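The Arm in the Back of Birnwood
By Dzifa Nyarko
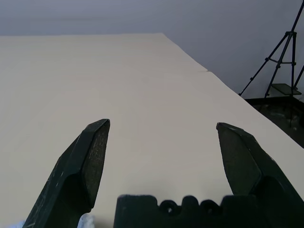
Fingers open over the cream tabletop, as seen from the wrist camera.

I showed up at the Birnwood workshop one Wednesday with a bag of pastries and a lot of opinions about wrist cameras, most of them wrong. Siamak Moradi let me talk for a while. Then he handed me a screwdriver and pointed at the arm.

He and Mehrangiz Mahmoudi have been building it since December, mostly in the evenings, on a budget of $600 that had crept up to nearly $633 (okay, Siamak's math, and he won't show me the receipts). They call it Mahama. The fingers are dark green, close to black, with tips like little chisels, and they're scuffed all over. I love the scuffs! Mehrangiz wants to sand them out and start fresh, and we argued about it through two pastries.

My job was the camera cable. It runs down the forearm and it has to have slack at the wrist, except too much slack and it snags on the elbow — I managed both mistakes in one evening. Mehrangiz keeps a notebook of test grips, and she was on number 366 when I sat down with my zip ties. A good grip gets a check mark. A bad one gets a word I can't print here.

We finally had the cable routed by nine. Siamak typed the open command, checked the view on his laptop, and asked if there was any cheese pastry left. I'm going back next week to help with the elbow cover.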